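Le prêt entre étudiants à la bibliothèque Solís : pourquoi personne ne rend les livres

Rapport de projet, groupe de Ximena Carrillo, Petrică Sandu et Arnulfo Guzmán. Encadrement : Graça Pacheco.

1. Le point de départ

Notre résidence possède une bibliothèque en libre-service. On prend, on signe le cahier, on rapporte. Le cahier est très bien tenu jusqu'à la colonne « rapporté », d'une blancheur admirable. En août, nous avons dressé l'inventaire : 359 ouvrages inscrits au catalogue, dont 60 introuvables. Petrică en a retrouvé un sous son lit, ce qui a retardé le début officiel de l'enquête.
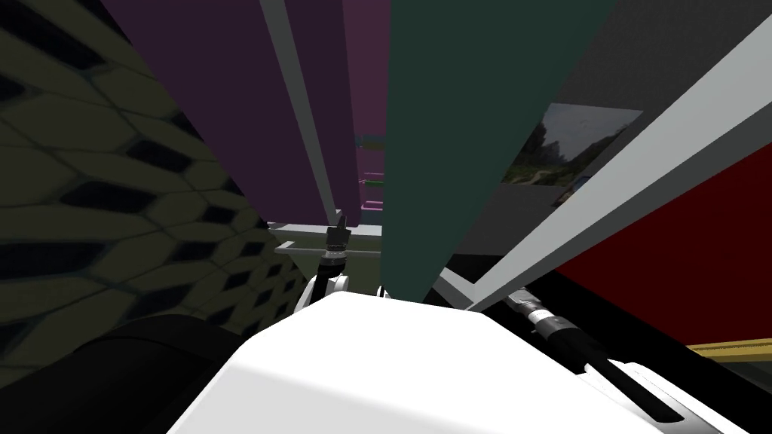
Fig. 1 — Vue de synthèse : une tablette horizontale gris clair et deux bras robotisés.

2. La méthode

Nous avons interrogé 23 résidents, avec un questionnaire de deux pages que Mme Pacheco nous a fait réécrire trois fois. La première version demandait « Pourquoi n'avez-vous pas rendu ce livre ? » et obtenait surtout des portes fermées. La dernière demandait « Qu'avez-vous pensé de votre lecture ? ». Les gens sont devenus bavards, y compris ceux qui n'avaient pas dépassé la préface.

Les réponses ont été classées selon le motif du retard : oubli, lecture en cours, livre prêté à un tiers.

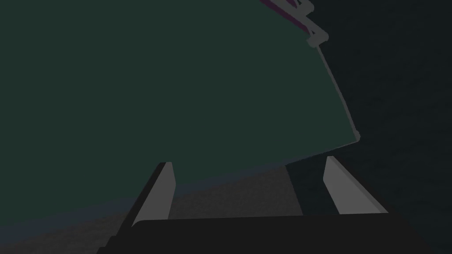 Cette dernière catégorie nous a occupés longtemps. Un manuel de statistiques est passé par quatre chambres, puis par la ville de Nasitz, où il se trouve encore chez la cousine d'un ancien résident. Elle en est contente. Nous l'avons classé « en circulation », faute de mieux.

3. Les résultats

L'oubli arrive en tête, sans surprise. Les romans policiers reviennent vite, les manuels reviennent après les examens et la poésie ne part pas. Les résidents du rez-de-chaussée, qui passent devant la bibliothèque chaque matin, rendent moins bien que ceux du dernier étage. Arnulfo a une théorie là-dessus ; elle tenait sur trois pages et nous l'avons mise en annexe.

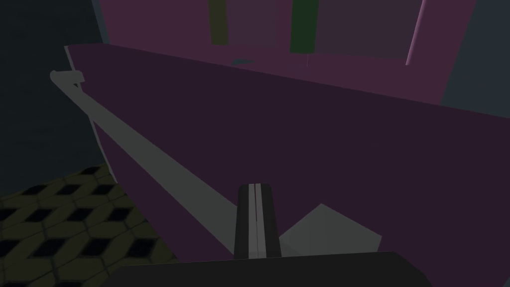
4. Ce que nous proposons

Un rappel glissé sous la porte au bout d'un mois, écrit à la main. Nous l'avons essayé pendant deux semaines : neuf livres sont revenus, plus un dixième qui n'était pas à nous. L'amende a été écartée, le groupe comptant deux débiteurs sur trois membres.

Reste la question du cahier. Ximena voudrait un tableur, Petrică trouve le cahier plus digne. Le rapport est rendu sans accord sur ce point.

Commentaires

Iraís Contreras
Le manuel de stats, c'est bien celui avec la couverture arrachée ? Je l'attends depuis la rentrée.

Clukard
J'habite au rez-de-chaussée et je conteste. Où lit-on l'annexe d'Arnulfo ?

Arnulfo Guzmán
À la bibliothèque, mais quelqu'un l'a empruntée.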